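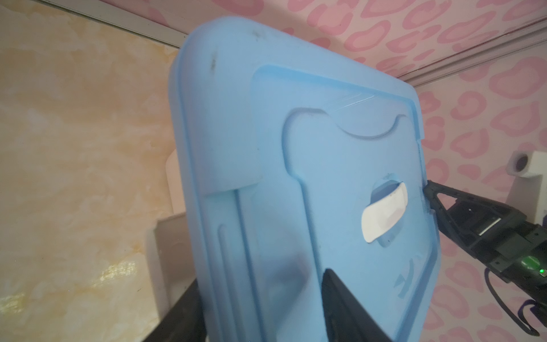 Section 6. Teaching the lid task

Complete Section 5 before you begin. Both arms must be homed, and both wrist cameras must show a live picture in the Trunum window. If one of the arms has been taken off its mount since the last session, repeat the homing steps for both.

The task is to pick up a storage box lid, bring it over the box, and set it down with the latch tabs outside the rim. The left arm holds the lid. The right arm steadies the box and closes the latch. You can swap the arms in the task file, but the poses supplied with this guide assume left for the lid.

6.1 What you need

A plastic storage box with a raised rim and clip latches
The lid that fits it
Masking tape
A soft pencil
The teach pedal from the Babaei kit, or any USB foot switch set to send the space key

Lids with a molded ledge inside the rim are easier to hold than flat ones. Shiny lids can be used, but dull the surface under the fingertips with fine sandpaper if the grip slips.

6.2 Setting the grip force

1. Open Trunum and select Left Arm, then Gripper.
2. Set Force Limit to 8. The scale runs from 0 to 100.
3. Jog the gripper open until the fingers clear the thickness of the rim.
4. Hold the lid between the fingers by hand and press Close.
5. Let go of the lid slowly, keeping a hand underneath.
6. If the lid droops, raise the limit one step at a time and try again. If the plastic bends or turns white at the rim, lower it.

CAUTION: Keep your fingers away from the finger linkage while the gripper closes. The gap behind the fingertips narrows to almost nothing and there is no guard over it.

Note: Do not clamp on a latch tab. Most tabs are held by two small pins and will pop out of the lid at a setting the rim can easily take. Grip next to the latch, with the fingertip on the rim itself.

6.3 Recording the pick-up

1. Place the lid on the table and mark two of its corners with tape.
2. Press the pedal once. The status line changes to Free Drive and the left arm goes limp. Support it at the forearm.
3. Move the arm by hand until the open fingers sit on either side of the rim.
4. Press the pedal again to store the pose. Name it lid_pick.
5. Press Close and wait for the Grip OK message.
6. Raise the lid straight up until it clears the top of the box, and store the pose as lid_high.

If Grip OK does not appear, the motor has reached its travel stop before reaching the force limit. The fingers are closing past the lid. Go back to step 3 and move in closer.

6.4 Turning the lid

The lid has to tilt on its way to the box so the far edge lands first. A large lid will block much of the wrist camera's view during the turn — this is expected, and the camera is not used for positioning until the lid is down.

1. From lid_high, rotate joint 5 to 73 degrees. Use the number box, not the slider.
2. Check that the gripper cable still has slack. It should hang in a loose loop beside the housing and should not touch the lid.
3. Store the pose as lid_tilt.
4. Run lid_pick, lid_high and lid_tilt in order at quarter speed.

CAUTION: Stop the arm at once if the cable pulls tight. The connector on the Staltel gripper board is soldered at the surface only and will tear off the board under load.

6.5 Walls and nearby objects

Anything fixed within reach has to be entered as a keep-out plane. This includes walls, brackets and trim, along with boxes left standing beside the arm. Measure from the center of the arm base to the nearest point of the object and type the distance in millimeters. On the Liltirberg bench, where this guide was written, the nearest plane is at 208. Yours will differ.

Remember to add the size of the lid. Trunum knows where the gripper is but has no model of what it is holding, and a corner of the lid can hit the wall while the arm itself is well inside its limits. Enter the extra length under Tool, Held Object.

6.6 If the lid slips in the grip

Check the fingertip pads first. Wipe them with a damp cloth and let them dry. Pads that have gone smooth can be turned over once and then need replacing.

Next, check the place where the fingers meet the lid. Pencil a line on the rim at each fingertip, run the turn at quarter speed, and look for a gap between the line and the finger. Movement at one finger only means the gripper is off square. Loosen the two housing screws, square it against the table edge, and tighten them again.

Changes to the pose names or the task file should be sent to Joon-young Ra, who keeps the shared copy. The right arm and the latch are covered in Section 7.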